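Gripper comparison, door tasks: pre-run checklist
Site: Tremine, bench 2 and simulator
Completed by: Evanthia Giannakopoulos
Units: Govent two-finger, Peng three-finger

1. Emergency stop tested on both controllers. PASS
Comment: Peng controller needs a full restart after a stop. Allow for this in the timings.

2. Mounting bolts checked, Govent. PASS

3. Mounting bolts checked, Peng. FAIL, then PASS
Comment: one bolt under torque. Tightened and marked with paint pen.

4. Finger pads free of cuts and glue. PASS
Comment: left Govent pad is wearing on the outer corner. Usable for this round. Order a spare pair from Jisdale.

5. Grip force limit set to 49 N on both units. PASS

6. Simulator scenes load without errors. PASS
Comment: all 23 loaded. The bedroom scene with the lever handle is the one to use for the first comparison. Lever handles are where the two units differ most.
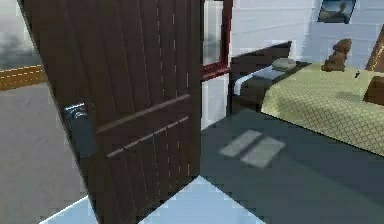
7. Collision shapes match the door and handle. PARTLY
Comment: the Govent model closes on the lever correctly. With the Peng model the third finger passes into the backplate before contact is reported. Do not use Peng contact figures until this is fixed.

8. Same start pose for both arms. PASS

9. Log storage. PASS
Comment: 3,361 files from the last round moved to the archive drive.

10. Speed limit on bench arm. FAIL
Comment: found at 66 per cent, should be 50. Reset and locked. Whoever changes it must sign the sheet.

Result: Govent cleared for simulator and bench. Peng cleared for bench only. Recheck item 7 before Sunday.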